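October 17, 2022

The two arms are bolted down at the Fonholm workshop now, and I've moved on to the instrument sorting job. I gave up on the Hendier mounts in February. 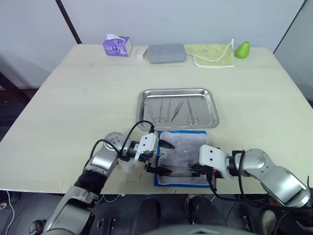
Both grippers over the cloth, with four instruments in the tray.

Each run has a limit of 30 seconds per instrument. I've logged 183 runs so far, and the thin handles are still the hardest part.

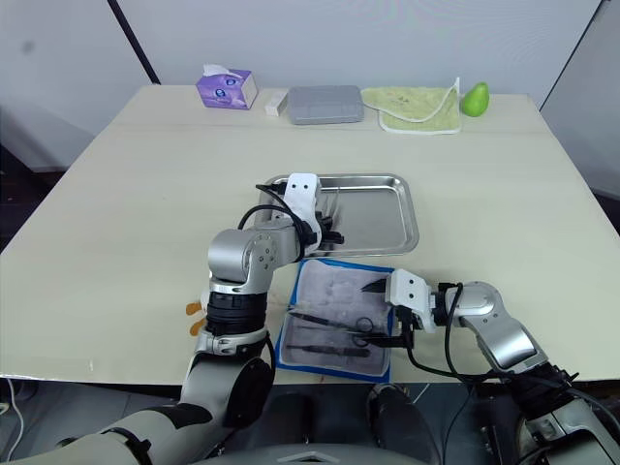
I rewrote the wrist code twice. The second version closes the fingers slower, and I'm keeping it.

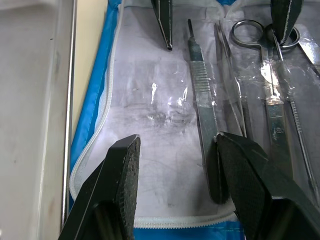
Next I want to replace 6 screws on the left wrist and redo the cable ties.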